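Dokimico Home Heating News
3 March 2019

Before you order your next load of pellets

Many customers wrote to us in the last weeks with the same question: is it better to buy pellets now, at the end of the season, or to wait until the autumn? We asked our colleagues in the warehouse and in the service department, and we want to share with you what they answered.

In our shop the price of pellets is usually lowest in late spring. This year we will start the spring price earlier, in the middle of March, because our supplier Aksoy has informed us that their new drying hall is ready and the deliveries will come more regularly. The spring price is valid for full pallets only. One pallet of the Aksoy pellets has 1,010 kilograms together with the wood and the foil. If you have no place for a full pallet, you can share one with a neighbor, and we will deliver to two addresses in the same street without an extra charge.

The more difficult question is where to keep the pellets during the summer. A pellet is pressed sawdust, and it takes moisture from the air very easily. When it becomes wet it swells and breaks into dust, and after this you can only throw it away. The bags have small holes so that the air can leave them when they are stacked, therefore a bag is not waterproof, even if it looks so. Please do not leave the pallet in the yard under a simple cover for several months. A garage or a shed with a dry floor is good. Put the bags on the wooden pallet or on some boards, never directly on concrete, and leave a space of a hand between the bags and the outside wall.

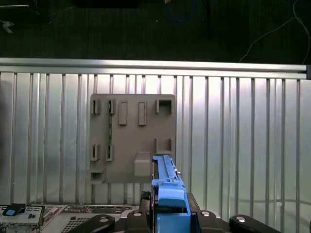 Corrugated metal wall with an aluminum rail along the top.

If your shed is made of sheet metal, you should think also about condensation. In spring the nights are cold and the days can be already warm, and in the morning there are drops on the inner side of the metal. One customer in Namel lost 20 bags in this way last year, all from the row which touched the wall. He had a good roof and no leak at all. A small opening for air near the floor and another one under the roof would help very much – they should be covered with a net against mice.

Some of you have asked about the storage box from Fledis, which we had in the catalog before Christmas. It is available again. It holds 182 kilograms of loose pellets, the lid has a rubber seal, and the lower door is wide enough for a normal scoop. It is made for indoor use. We do not recommend it for an open balcony, although we know that several customers use it there and are satisfied.

A few words about the pellets which are left in your stove. If you plan to stop heating in the next weeks, let the hopper run empty and do not fill it again. Clean the bottom of the hopper with a vacuum cleaner when the stove is completely cold and the plug is out of the socket. The fine dust that stays there can become hard over the summer, and then the screw is blocked in October, when our service team has the longest waiting list. The pellets from an opened bag can be kept in any bucket with a tight lid.

Orders for the spring price can be made in the shop or by telephone. Please tell us when you order if the truck has to pass a narrow gate or a steep driveway, so we can send the smaller vehicle. The driver puts the pallet at the edge of your property – carrying the bags inside is possible too, but it must be ordered before and it is paid separately.

The shop in Namel is closed on Monday afternoon for inventory. From Tuesday we are open as usual.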